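Trustton water notice extended, residents told to keep boiling

Monday, September 18, 2023

Trustton residents on the east side will have to keep boiling their tap water through at least the middle of the week, the town's water office said Monday morning. It had been expected to end over the weekend.

A second round of samples from the Talukder Street main came back with the same problem as the first. Two clean rounds in a row are needed before the notice can come off. So the clock starts over.

"We know people are tired of it," said Zamfira Vlad, who runs the water office. "I'm tired of it too, I live on Talukder. But I'm not going to lift it on a guess."

The notice covers everything east of the rail line, down to the old Cirkik plant. West side is on a different main and not affected. Homes on the line itself — Depot Row and the two courts behind it — are being treated as east side for now. Check the map at the town hall door if you're not sure, the one posted online Friday had Depot Row wrong.

The trouble began with a break under Talukder Street early last week. Crews had it patched the same night, but pressure dropped while the pipe was open, and that is when things can get in. Vlad said 28 homes lost water completely for a few hours. More than 40 others saw it go brown.

A permanent repair is still to come. The section that broke was due for replacement in January, according to the town's works schedule, and the contractor, Prullenell, has been asked to move it up. No date yet. Prullenell did not return a call by the time this was posted.

Water for drinking, brushing teeth, making ice, washing produce and mixing baby formula should be brought to a full rolling boil for one minute, then left to cool. Showers are fine if you don't swallow any. Laundry fine. Dishwashers fine if they have a hot sanitize cycle, otherwise rinse in boiled water after.

Bottled water is being handed out at the fire hall from 8 a.m. to 6 p.m. every day till the notice ends. One case per household per day. Bring something with your address on it.

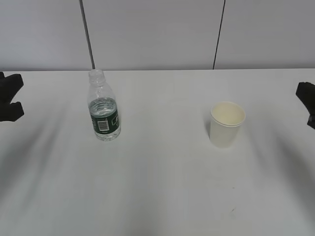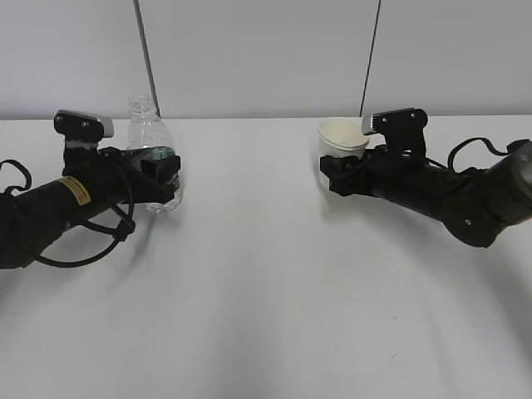 Waqas Jafri, who manages the fire hall pickup, said the line was longest right after work on Friday and that mornings are a lot quieter. People who can't get there can call the water office before noon for a drop-off the same day. Do not call the fire dispatch number for this, he said — they have had a bunch of those.

Businesses are feeling it. Usman Baloch closed the counter at his sandwich shop on Talukder for two days and has reopened with a short menu and no fountain drinks. He puts his losses at 30 percent of a normal week.

"Coffee is what hurts," Baloch said. "Thats the whole morning for us."

Food places can stay open under the notice if they use boiled or bottled water and shut off the ice machines and soda fountains. Danish Ghumman, the town health inspector, said he had visited every kitchen in the area by Saturday night and found one ice machine still runing. It was switched off while he was there. He wouldn't name the place.

The elementary school has its fountains covered and is open on regular hours. Lunches are coming over from the west side kitchen. Swim practice is on as usual, the pool is west of the tracks.

On bills, Vlad said the office will ask the town council for a credit for east side customers but couldn't say how much. Council meets Tuesday at 7 p.m., public comment at the start. Sign up at the door.

New samples were taken Monday at dawn. Results take a full day in the lab, then a second set has to be drawn and tested the same way. Wednesday evening is the earliest the notice could be lifted.

When it is, run every cold tap for five minutes and throw out the first batches of ice. Change fridge filters too. Updates are posted at the town hall door and on the water office phone line, option 2.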